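Skollitz hand-held gripper kit, pair: two months in a shared workshop

Posted 19 June 2019 by Emlyn Gough

I bought the Skollitz pair to go with a two-arm build I share with Dumisani Mtshali at our workshop. We wanted grippers we could work by hand first, so we could try out jaw shapes and grips before putting any of it on the arms. The kit arrived in May, and we have put plenty of evenings into it.

What comes in the box

You get parts for two grippers, a left and a right, plus cables, a bag of screws and a printed sheet. The body blocks are already machined. The motors are fitted, but the jaws, the top plates and the cable clamps are up to you. The sheet is one page, both sides, and the drawings are too small. I ended up reading the file from the Skollitz site on a laptop.

Assembly

The first gripper took me an evening. The second went faster, mostly because I had stopped putting the jaw carriers in backward. They fit either way, and the only clue is a shallow notch on the inner face. If you get it wrong the jaws close a little crooked and you have to take out four screws to fix it.

Two of the screws in my bag were short. Dumisani had some Trosen ones in the right size, so we used those. I wrote to Skollitz and they mailed replacements without any fuss, but it took 12 days.

Do not tighten the top plate until the cable is routed. The clamp sits partly under the plate, and there is no getting to it afterward with a normal hex key. I did this on both sides before I learned.

In use

We started with blocks and a roll of tape, and both grippers handled those from the first try. After that we moved on to groceries and packaging, which is what the build is meant for in the end.
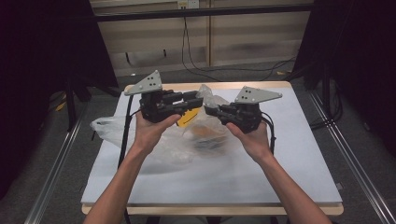
Soft packaging is the hardest thing we have tried so far. A box gives you two flat sides and a weight you can guess. Film slides, folds over itself and gets between the jaws before you have hold of the thing you want. With a crumpled clear bag spread over the table like this one, and things lying under it, you have to decide whether you are picking up the bag or what is below it. The long jaws are good for the first job. You can come in low from both sides, bring the tips nearly together and take a fold of film between them. For the second job they are not great. The tips are smooth, and the plastic slips as soon as you pull sideways. I put a strip of Ngubane grip tape on the inside faces and that helped a lot, though it peels at the corners and I have replaced it once already.

Holding them from underneath is comfortable enough for a short session. The body has square edges, and after a long one I could feel them across my fingers. Dumisani has bigger hands and did not mind. I would still like to see the lower edges rounded off.

The cables are the weak point. They are stiff, and they leave the body at an angle that puts them right beside your hand. When you turn your wrist outward the cable pushes back. We tried a softer set from Groseo and it was better, but the plugs are a bit loose in the Skollitz sockets, so we went back to the originals and accepted the drag.

Noise is low. The motors got warm after a long run but never hot. Nothing has broken. One jaw developed a little side play, and tightening the carrier took care of it.

Price and value

I paid 87 dollars for each gripper, with shipping on top. For machined bodies I think that is fair. You could print something similar for less, and we did print a pair last year, but the jaws flexed and we never got the same grip twice.

Who should buy it

If you have a build in progress and can use a hex key, you will be fine. If you want something that works out of the box, look elsewhere. Buy spare jaw pads or tape at the same time, and read the cable section before the assembly section.

Assembly: 6 out of 10
Build quality: 9 out of 10
Cables: 4 out of 10
Overall: 7 out of 10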